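Preguntas frecuentes del club de robótica Lonero

¿Quién puede apuntarse?
Cualquier estudiante matriculado, de cualquier curso. No hace falta saber programar. El grupo de este año tiene 19 plazas y las bajas se cubren por orden de solicitud.

¿En qué consiste el trabajo?
La mayor parte del curso se dedica a la manipulación: coger objetos pequeños, moverlos y dejarlos en su sitio. Se practica con fruta, bollería y platos sobre una mesa con mantel.

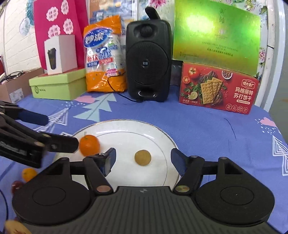 Cada equipo graba sus propias demostraciones con la pinza de mano y las revisa antes de entregarlas. Las que tienen cortes o saltos se repiten. El archivo común, que llamamos Asdale, tiene ya 3.579 demostraciones.

¿Hay que comprar material?
No. Las pinzas y los cables son del club. La fruta la trae cada equipo.

¿Puedo llevarme una pinza a casa?
Solo en noviembre, durante la preparación del torneo Over, y con la hoja de préstamo firmada.

¿Cómo se puntúa en el torneo?
Cada equipo hace 20 intentos. Si el objeto cae fuera del plato, el intento es nulo. Tocar el plato con la pinza resta un punto.

¿Qué pasa si falto a una sesión?
Se puede recuperar con otro grupo, avisando antes por correo.

Club Lonero | Contacto: secretaría del club | © Club Lonero | Actualizado: 5/8/18 | Volver arriba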